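The Arm Doesn't Get Tired. We Should Talk About What Happens To Those Who Do

12 Jul 2021

Print this page
E-mail this article

Quick one this week, I'm writing it between shifts. It's been on my mind since the spring and the meeting about it is coming up fast.

I pack gift baskets at Barbu, out on the Plerkbridge road. Jams, soap, tea, the little crackers. You've probably gotten one from an aunt. Fifteen years ago when I started it was a bunch of folding tables and a radio. Now it's a proper floor with a proper belt, and through the door past the tape store there's a table with a robot arm over it.

The arm runs on a system called Zustine, supplied by an outfit called Nuvon. Management says "the Nuvon project." On the floor we say the arm. It isn't packing anything for customers yet. It's learning on blocks and baskets, and the plan is to have it on the real line in September, ahead of the holiday rush, when we do 2000 baskets a week and people's wrists start to go.

I've been in that room quite a bit. They asked for packers to come in and say how we do the job, and I put my hand up, mainly for the chair.
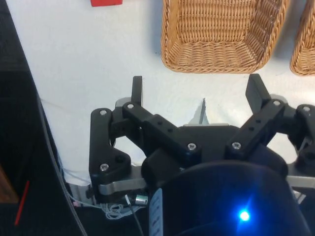
The gripper, with wicker baskets on the table beyond it.

So. My opinion, for what it's worth. I'm not against the arm. I know that's supposed to be my side of the argument, being a packer. But I've done the holiday rush with tape on both thumbs, and anyone who tells you that reaching into a basket all day is dignified labor hasn't done it past lunch.

What bothers me is how the thing is being talked about. Two stories going around the building and I don't buy either.

Story one is from upstairs. The arm will "free us up." For what? I asked, politely, and got a lot of words about higher value tasks. Nobody wrote one down. If there's a list of better jobs waiting for us then print it out and stick it by the time clock. Put the pay next to each one. If I'm going to be freed up I'd like to know where I'm being let out.

Story two is from the break room. The arm is junk, it'll be gone by New Year, don't worry about it. I get why people say it. It's slow next to a person, the days I've watched anyway. But slow is how everything starts. I was slow. My first week I did a third of what the woman next to me did and she was talking the whole time. They didn't throw me out, they let me get faster. The arm is going to recieve a lot more patience than I did, and a lot more money.

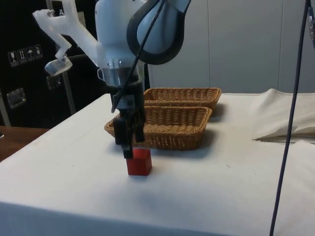

Fingers down on the red cube, baskets right behind.

A cube is an easy thing, I should say. Flat sides, doesn't squash. It's the first thing you'd give a kid and the first thing you'd give a machine. A bag of loose tea is a different animal. Shortbread in a cellophane sleeve. A candle that some genius has put in a round tin with no edge on it. We've all got a way of doing those and most of us couldn't tell you what it is. You tip the basket a bit. You feel the shredded paper give and you stop pushing. I had to explain this to two engineers and I stood there moving my hands in the air like I was kneading bread.

And that's really my point, the one I wanted to get to. All that stuff in our hands is worth something. Barbu never paid us for it as such, it paid for hours. Fine, that was the deal. Now someone wants it written down and turned into something that can be copied, and the deal hasn't changed. Still hours. I spent most of an afternoon showing how to seat a jar so it doesn't roll, and it went on my time card as general duties.

I don't think anyone was being sneaky. The Nuvon people are nice, they say thank you, they ask before they move your stuff. It just didn't cross anyone's mind that we were teaching. If they'd brought in a consultant to explain jar seating it would have been an invoice.

So number one on my wish list – pay for it. A training rate, same as you'd get for breaking in a new hire. We already have one for new hires! It's 50 cents an hour extra, hardly going to sink the company.

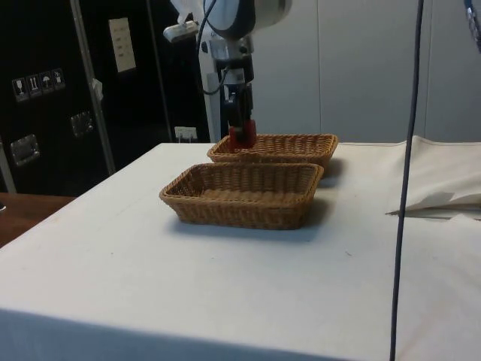 Number two is about who gets to say when it's good enough. Right now that's upstairs and Nuvon between them. They have a number they want it to hit and when it hits it, it goes on the line. But it's packers who'll be standing next to it. If it drops a jar we sweep. If it crams the crackers we open the basket back up and redo it, and if you've ever unpacked a finished basket you know it takes longer than packing a fresh one. A machine that does most of it right can make your day worse than one that does none. I'd want two or three people from the floor with a real say, and I mean a say that can push September back, holiday rush or no holiday rush.

I brought that up and somebody said it would slow things down. Well sure. It's meant to.

Number three. The jobs that are left over. This is the one that keeps me up a little. There are 13 of us on the hand packing side. Say the arm takes the simple stuff, the boxes and the square tins, the stuff with edges. What's left is the fiddly stuff and the heavy stuff and the fixing. Right now a shift is mixed. You do a run of ugly candles and then you get a run of boxed tea and your brain goes off for a walk for a while. I plan my whole grocery list during boxed tea. Take out the easy parts and call it help, and what you have is eight hours of ugly candles.

I've heard the same from a cousin in a mail room. They got a sorter and the sorter got all the nice flat envelopes. She got everything with string on it. Her numbers went down, naturally, as she was only doing the hard ones now, and then there was a chat about her numbers.

So if the arm takes the easy work, the targets for the rest of us have to come down. And breaks should go up, 15 minutes extra a shift would be a start. I'd take that over a pizza lunch. We've had the pizza lunch.

Now the other side, because I do want to be fair and the editor here always tells me I'm not. There are people on our floor with bad shoulders who should have stopped lifting years ago. There's nowhere in the building for them to go. If someone with a bad shoulder could mind the arm, keep the baskets coming, put things back in thier place when it misses, and be paid a packer's wage for it, then that's a good job. I'd be happy to see it go to the longest serving first. And we can never get enough people for the rush. Every year it's the same ad in the same window and it's around half the number we need who turn up. The ones who do turn up are wrecked by the second week. An arm for those weeks, I'd help carry it in.

I'll also admit I like watching it. There's something about seeing a thing you've done a million times get done very carefully by something that's never done it. Makes you notice your own hands. I went home and put the dishes away at half speed, just looking. My husband asked if I was feeling OK.
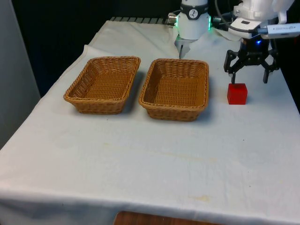 Will hand packers at Barbu lose their jobs over this?

Some probably will over time, mostly through people leaving and the spot not being filled. We've been told there will be no layoffs this year, and I haven't seen anything in writing past that.

That quiet way is how it usually goes and it's why it's hard to get anyone worked up. There's no big day. Somebody retires, there's a cake, and then her stool gets moved over by the wall and stays there. A couple of years on you look up and the belt has gaps in it. You can't march about a gap. Who do you even march at.

Which is why I'd like this stuff settled now, this summer, while the arm is still on cubes and everyone's still being friendly. Once it's bolted down on the line and there are orders going out the door, we won't be asked about anything. They'll be too busy. So will we.

If you work on the floor, come to the meeting. It's in the canteen after first shift, the notice is up by the lockers. Bring your own list, mine's got holes in it. If you work upstairs, come too, and bring the one with the higher value tasks on it.

I have to go, we've got a soap order and half of it is round.

Print this page
E-mail this article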